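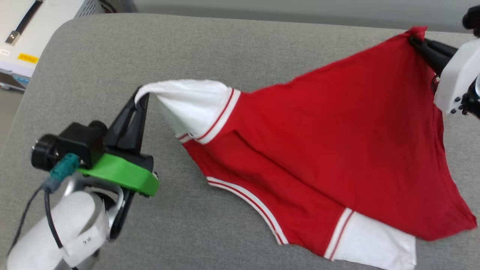

Lake Sediments Point to Longer Dry Spells in the Kunbridge Basin

Print | E-mail this article

Mud from the bottom of small lakes in the Kunbridge basin shows that dry periods there used to last much longer than any in the written weather records, according to a study released in August.

The research team collected sediment cores from 46 lakes and ponds between Kunbridge and the Cisberg hills. The longest core covers the last 500 years. Rain gauge readings in the basin go back less than half that far.

The researchers looked at the remains of tiny algae called diatoms, which build up in layers on the lake floor. Some kinds do well in deep, fresh water. Others prefer water that is shallow and slightly salty. By identifying the shells in each layer, the team could work out when lake levels rose and fell.

The cores show 2 long dry periods. Both lasted for decades, and both ended more than 200 years ago. During the second, several of the shallower lakes appear to have dried out completely. Their cores contain a band of cracked, pale clay with almost no diatoms in it, followed by a thin layer of windblown sand.

By comparison, the worst drought in the modern records lasted six years.

Lakes in the Cisberg hills were less affected than those on the basin floor. The hill lakes are fed partly by springs, and the study suggests that groundwater kept them topped up when rainfall was low. Jurkel Pond, the highest site sampled, shows hardly any change in depth over the whole period.

The team dated the layers using radiocarbon from seeds and leaf fragments, along with lead isotopes for the most recent sections. Dates in the older parts of the cores could be off by up to 30 years either way – enough to blur the start and end of each dry period, the authors say, but too little to change the overall pattern.

The study does not say what caused the dry periods. It also makes no forecast. The authors say their results should be used to test regional climate models, most of which have been checked only against the rain gauge readings.

Water planning in the basin is currently based on those same readings. The reservoir above Kunbridge was built to carry the area through a drought of seven years.

Fieldwork was paid for by the Van der Merwe Fund for Freshwater Research. Lab work on nine of the cores is still under way, and the team plans to return to the southern end of the basin next summer to sample peat deposits near the old river channel.

3 comments | 17 shares

Print | E-mail this article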